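Getting Coffee and Tea Stains Out of Pretty Much Everything

I drink a lot of coffee. My sister drinks a lot of tea, and she visits every April and stays two weeks, so between the pair of us there isn't a mug, counter or couch arm in my house that hasn't been stained at some point. These are the things I do now, after years of scrubbing way too hard.

Mugs first

Baking soda, a few drops of water, and a finger wrapped in a damp rag. Make a paste about like toothpaste and rub it around the inside. The brown ring comes off in under a minute! Don't use steel wool on a glazed mug. I did that to a lovely gray one from Jeon and now it stains twice as fast, because all those tiny scratches hold on to the color.

For a travel mug with a narrow neck, drop in a denture tablet, fill it with hot water and leave it while you do something else. Take the rubber ring out of the lid and soak that separately (it smells worse than you think).

The coffee maker

Half white vinegar, half water, run it halfway, switch the machine off and go have your shower. Then finish the cycle and run plain water through twice. Check your manual before you do this, as some makers want you to stick with their own descaler. I put it off until the machine starts sounding like an old tractor, but once a month is better if your water is hard like mine.

Shirts and tablecloths

Blot, blot, blot. Then turn the cloth over and run cold water through from the back, so the stain goes out the way it came in. If there was milk in it, work in a little dish soap and let it sit 23 minutes, which is how long my favorite radio show runs. Half an hour would be fine too. Wash as usual and look at the spot BEFORE it goes in the dryer. Heat sets whatever is left, and I have a cream blouse that is now a gardening blouse to prove it.

Consolacion Barredo from down the street swears by club soda. I've tried it on napkins next to plain cold water and couldn't tell them apart, but she's been keeping house for over 50 years and I'm not going to argue.

Wood tables

White rings are usually just moisture in the finish. Lay a dry cotton dish towel over the ring and go over it with a warm iron, no steam, a few seconds at a time. Lift and look. Dark rings have gone down into the wood and that's a sanding job, sorry.
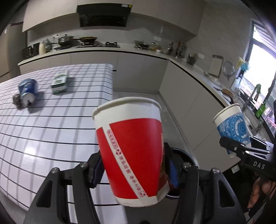 Carpet and car seats

Same idea as shirts, only you can't turn them over. Press down hard with a dry towel (stand on it if it's carpet), then mix a cup of warm water with a teaspoon of dish soap and a teaspoon of vinegar. Dab it on from the outside of the spot toward the middle. Rinse with a wet cloth, press dry, and open a window or leave the car doors open for a bit. Try it on a hidden corner first if the color is at all bright.

Milky coffee in a car needs doing the same day. I left one over a hot weekend and was still finding the smell at Thanksgiving.

Next up I'll do red wine, once I've finished testing on the old pillowcases.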